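Budgeting for a hand-held gripper setup
=======================================

You have been told to "get us set up for demonstration collection" and given a number. The number was picked before anyone looked at a quote. Work through the steps in order and you'll at least know how wrong it is.

## 1. Write down the tasks first

One line per task, with the objects in it. Folding a towel and stacking cups want different fingers, different tables and very different amounts of patience. If the list says "general household", send it back.

At our Stevmont site Gertraud Lehner got the list down to 2 tasks by asking who was going to do the laundry afterward.

## 2. Count people, then hands

Most cloth work takes two grippers per operator. I know how that sounds. I also know that Kadthorpe's first order went in as one per person, and that Arnel Padilla spent a Wednesday on the phone asking whether the discount still applied if he doubled it.

For each operator, budget:

- a left and a right gripper
- a head-worn camera, if your method calls for one
- spare finger pads, which wear out faster than the quote implies
- printed markers and something stiff to stick them to

Then add one complete spare set for the room. Finance will call it idle equipment. It will be idle until 9:15 on the first morning.

## 3. Price the room

A floor plan shows you desks. It won't show you two adults with both hands full trying to pass behind an office chair. Walk the room with the grippers in hand before you order furniture, and work out where each operator will stand and which way they'll face.

Look at the windows while you're in there. Blinds cost less than re-recording an afternoon, and so does deciding early that the ceiling lights stay on all day. 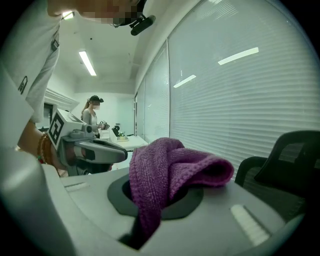

## 4. Buy the props properly

Props are where budgets go to be embarrassed. Cloth is cheap, so it gets a line reading "misc.", and then somebody wants six colors and three textures. A terry-type microfiber towel with loops behaves nothing like a flat napkin, so price both if both are on your task list. Buy duplicates from the same batch -- the replacement you find in April won't match.

Our prop line is $300. Our first draft said $0, on the theory that people would bring things from home.

## 5. Pay for the hours

Put the operators in the same sheet as the hardware. Our target was 1,000 accepted takes, and "accepted" is the expensive word there. Mingxuan Lü kept a tally in the pilot and had 321 by the end of it, at which point the schedule was quietly rewritten.

Include training, breaks and somebody to review the recordings. Arms get tired. A gripper that feels light in the showroom has opinions by mid-afternoon.

## 6. Get the quote in writing

Ask Kong, Handach or whoever is selling to you:

1. Are finger pads sold separately?
2. Who pays shipping on a repair?
3. Does the software license go by seat, by gripper or by mood?

Impi Räsänen adds a fourth, on lead time for spares, and won't sign without it. Keep the answers with the purchase order -- the salesperson will have moved on by renewal.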